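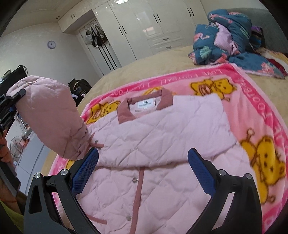 Ticket: Cistix gripper, jacket fold task, drops sleeve
Opened by: Ronduvthorpe robotics club, garment team
Status: open
Date: 6 Nov 2022

Problem: fingers close on the pink quilted jacket, lift fine, then cloth slides out before the fold is done. Sleeves worst. Fleece blanket on its own no trouble at all.

Log

- Swapped the blue pads left to right. Same slip.
- Wiped pads w/ alcohol, let dry. Better for a few tries then back to slipping.
- Checked screws at finger pivots. One was loose on the right, tightened. Closing is more even now, still drops.
- Close force was at 900 in the config. Raised to 1,000. Holds the body of the jacket OK, sleeve still goes. Dont want to go higher, motor got warm in October when we tried that.
- Grabbing near the snaps = bad, pad sits on the snap and cant close flat. Told everyone to pick up on plain quilting only.
- Drivenley logger froze after 30 episodes, restarted, lost 2. Seperate ticket for that.

Tried the Tabrizi pads from the old arm, dont fit, holes are in the wrong place.

Still to do: slower close on sleeves, grab further in from the cuff. Also fingers pull up the fleece along with the jacket somtimes, need a flatter approach or a smooth sheet under it.

Question for the build team: is there a softer pad in the same size? Need it before the regional demo. Leave force at 1,000 until someone answers pls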